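Poltora Height-Adjustable Table: Set-Up Guide
Section 4. Leveling and Surface Care

Read Section 3 before you begin. The leg assemblies must be bolted to the frame and the table must be standing upright in its final position.

4.1 Before leveling

1. Clear the top of all loose items.
2. Unplug the control box from the wall outlet.
3. Check that all four leveling feet are screwed fully in.
4. Place a spirit level at the center of the top, parallel to the long edge.

CAUTION: Do not lift the table by the top. Lift by the frame rails only, with one person at each end.

4.2 Leveling the top

1. Find the lowest corner. Turn the foot at that corner counterclockwise until the bubble is centered.
2. Turn the level 90 degrees and repeat along the short edge.
3. Press down on each corner in turn. If the table rocks, extend the foot at the loose corner by a quarter turn and check again.
4. Tighten the lock nut on each foot against the leg plate.

NOTE: On carpet, wait one day and repeat steps 1 to 4. The feet settle as the pile compresses.

If equipment will be mounted on the top, mount it now and check the level a second time. A heavy base placed near one edge can shift the reading. 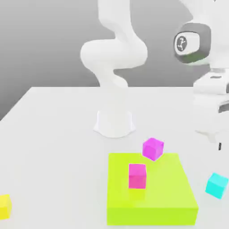

Figure 4-1. White top with arm base toward the back of the table.

4.3 Load limits

The frame is rated for 61 kg, spread evenly. This figure includes the weight of the top and anything clamped or bolted to it. Keep heavy items over the frame rails. Do not sit or stand on the table at any height setting.

The Munro crossbar kit must be fitted if the top is longer than 1000 mm. Instructions are packed with the kit.

4.4 Cleaning the surface

1. Remove dust with a dry microfiber cloth.
2. Wipe with a cloth dampened in water and mild dish soap.
3. Wipe again with clean water.
4. Dry the surface fully, including the edges.

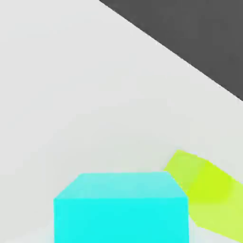

For ink or adhesive marks, use Prarkico surface cleaner. Apply it to the cloth and not directly to the top, and test it first on the underside. Leave no cleaner on the surface for longer than one minute.

CAUTION: Do not use acetone, bleach, scouring powder, or abrasive pads. Damage from these products is not covered by the warranty.

4.5 Restoring power

1. Plug in the control box.
2. Hold the DOWN key until the table reaches its lowest position and the display shows 000.
3. Release the key, then press UP. Raise the table 200 mm and stop.
4. Check the level again at this height. If the reading has changed, return to 4.2.

NOTE: If the display shows E4, one leg is out of step with the other. Unplug the control box, wait one minute, and repeat from step 1.

Replacement feet and lock nuts are available from Undcombe Parts. Quote the serial number on the label under the left frame rail.

Section revised April 15, 2018. Technical editor: Parveen Khattak.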